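Isano stores team · thread

1/ Notes on clip-lid food boxes, for anyone fitting out a shared kitchen shelf. We've been sorting ours out at the Mandbridge site since June and the same questions keep coming back, so they may as well live in one place. Oct 6, 2025

2/ Scope: clear plastic boxes with clip-style lids, dry goods only. Tea, sachets, biscuits, stock cubes. Anything that needs a fridge is covered by the Curia list and isn't discussed in this thread.

3/ Capacity first. The size we reorder most is nominally 800 ml. That figure is to the brim. With the lid seated you lose the depth of any inner panel that dips below the rim, so work on less and don't pack to the top.

4/ A packet under the lid is the usual cause of a clip that won't close. People push harder. The hinge on the clip is the thinnest bit of plastic on the whole box and it goes white, then it goes.

5/ Lid face up, product label still on:
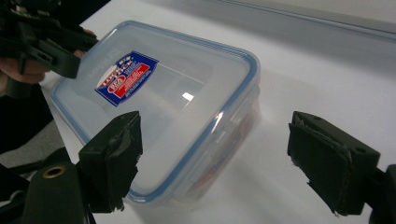
Clear lid, light-blue rim, blue and red label.

6/ Labels. Take the maker's label off before the box goes into use. Warm water, 20 minutes, then peel from a corner. Cold peeling leaves a gum layer which picks up dust and is much harder to shift afterwards.

7/ If gum is left: cooking oil on a cloth, wait, wipe, then washing-up liquid. No scouring pads. Clear plastic scratches at once and a scratched lid defeats the point of buying clear.

8/ Embossed lettering moulded into a lid is a different matter. It doesn't come off and it holds grease in the edges. Soft toothbrush.

9/ Our own labels go on the short end, never on the lid. Boxes get stacked. A label on the lid of the lower box can't be read without lifting the upper one.

10/ Someone asked about decanting. We don't decant sachets or small packets. They go in whole, printed side up, so the name and the date can be read through the lid. Loose goods (rice, lentils) are decanted, with the date on tape on the end.

11/ Shelf spacing. Measure the box with the clips open, as an open clip swings out past the rim. The two-level Nautiyal rack we first bought had the right footprint and the wrong gap, and every box had to come out before it could be opened.

12/ A white wire rack with two shelves, and a box in front of it on the table:

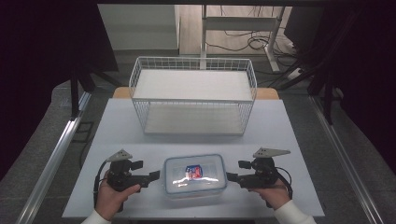

Isano Stores & Kitchens, Mandbridge

13/ On wire racks generally. Bare wire is fine for large boxes. Small ones tip where a foot or a corner drops between two wires. A flat panel laid on each shelf cures it, and the panel lifts out for wiping.

14/ A raised rail round the top shelf is worth having. It stops a box being pushed off the back when a second one goes in front. It also costs you a little width, so measure inside the rail.

15/ Load: heavy boxes on the lower shelf. Our top shelf limit is 11 boxes of the small size. That is our number for our rack and shouldn't be copied to another one.

16/ Washing. Lids by hand, bases in the machine on the top level. If there's a removable seal, take it out, dry it flat and refit it with the seam away from a clip. Leave the lids off overnight before restacking.

17/ Correction to 3: the 200 ml size has a flat lid with no inner dip, so the brim figure is near enough for that one. Thanks to those who wrote in.

18/ Still open: whether to keep spare lids with the boxes or in the drawer. At present they're in both, which is the worst arrangement. Will post when it's settled.

Related posts
Drawer dividers: measured sizes, all kitchens
Tape or card? Date labels compared
Curia list: fridge and freezer items
Descaling the Mandbridge kettles
Wire rack panels, cutting guide

Contact the stores team · © 2025 Isano · Back to top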